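**Do I have to iron my napkins before I bring them to the Kolusbridge linen swap?**

Oh goodness, no! Clean and folded is plenty. Plenty of us haven't plugged in an iron in years, and a few creases won't keep a good piece of cloth from finding a new home.

**What can I bring?**

Table linens, kitchen towels, pillowcases, curtains (please take the hooks out) and any fabric scraps bigger than a placemat. A small stain is fine if you pin a note next to it, so the next person knows what they're getting. We can't take comforters or bed pillows, mostly because the hall at Iststead has just the one closet and it fills up fast.

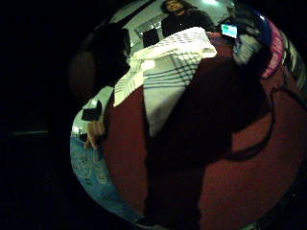 Kolusbridge, April

Plaid and striped kitchen towels go quickly every spring, so if you've been sitting on a stack of them, now would be a lovely time to pass a few along. Last year 3,203 pieces changed hands and 253 households came through the door, and we still ran short of towels before lunch!

**How does the trading work?**

You get one ticket for each piece you bring, and one ticket gets you one piece. Tablecloths are the exception and cost 2 tickets, whatever the size (we tried measuring them once, and it took all morning). Leftover tickets are good at the fall swap too.

**Can I come if I have nothing to trade?**

Please do. Everyone gets 5 free tickets at the door, and you don't have to explain yourself to anybody.

**Where do I park?**

The Rarkell Street lot is free all day. The Hosseinzadeh Bakery next door has kindly asked that we leave the spaces out front for their customers, and their cardamom buns are a fine reason to become one. Doors open at 9:30 a.m.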